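Cudero Home: Questions About Rugs and Curtains

Do you sell the curtains by pair?
Yes, each pack has 2 panels. The colour can be a little different between batches, so please order all your panels together.

Can I get a fabric sample before I decide?
Of course. We post up to five samples for free, from our Sadton store.

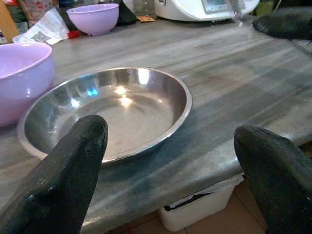

How long must I wait for a Brellero rug?
Usually 20 days. The grey one is now on back order until April.

May I return a rug?
You have 100 days, if it is clean and the label is still on it. Write to Brock Zacharias at the store.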